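Speaker notes: "Seventy Good Ones, Please"
Kilville meetup, 30 January 2024
Talk slot is 19 minutes. Iqra is keeping time and she is not kind.

1. Opening

Say hello. Thank Mostafa for the projector cable. Do not tell the airport story again.

Start with the promise we made to Drundier last April: a two-armed setup that passes small parts from one hand to the other, learned entirely from people showing it how. I said we'd need 50 demonstrations. I said this in writing. Pause for whoever in the room has done this before to laugh.

2. What counts as an example

One example = one person driving both arms through the whole job, start to finish, with the cameras and joint positions saved together. We call them takes. Emerson calls them "episodes" and has been asked to stop.

Read out the first version of our instructions to operators, all of it: "Pick up the part and hand it over." Let that sit.

Then what came back. Ismael hands things over like a waiter. Apolline does it like she's defusing something. Both are fine handovers, and the model, shown equal amounts of each, learned to hesitate politely in the middle and drop the part.

3. Boring on purpose

Rules we ended up with, quickly:
- same start pose every take
- one style of handover per batch
- if you fumble and recover, keep it and tag it
- if you fumble and swear, keep it and mute it
- breaks after 8 takes, enforced (quality fell off a cliff without them, mine first)

The tagged recoveries turned out to be the most useful thing we have. The first Hanudar batch had none, everybody having helpfully deleted their mistakes. The policy trained on it was lovely until something slipped, at which point it carried on handing over thin air with great confidence.

4. The table

Bare white top, plain gray wall behind. Our old bench had tape, mugs and a calendar in view, and I'm fairly sure the model was reading the calendar.

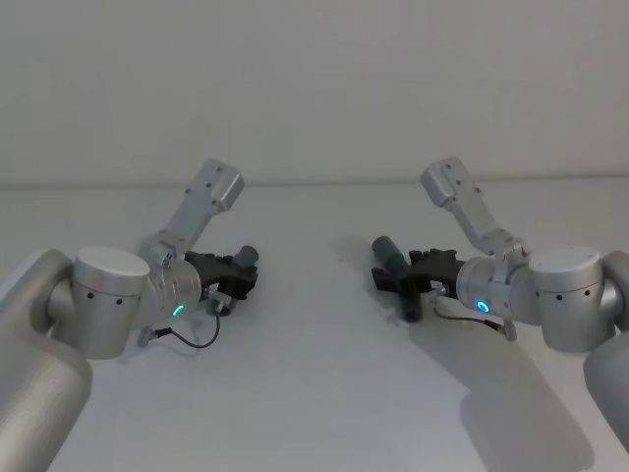 Point at the right gripper with the dark cylinder in it, tilted over to the left. Ask the room which angle they'd pick for a handover. Take two answers, no more. Then point at the shadows, the big one under the right arm especially, and say that moving a lamp cost us a batch.

5. Numbers and excuses

Final count for Rangel, the current part set: 70 takes kept. Have the rejected pile ready if asked, otherwise move on briskly.

Someone will ask about simulation. Answer: yes, we tried, the simulated parts were much better behaved than ours. Someone will ask if more data fixes it. Answer: more of the same didn't, more variety did, a bit.

6. Close

Ask for operators. Mention the snacks. Slides go to Apolline afterward, she has the mailing list.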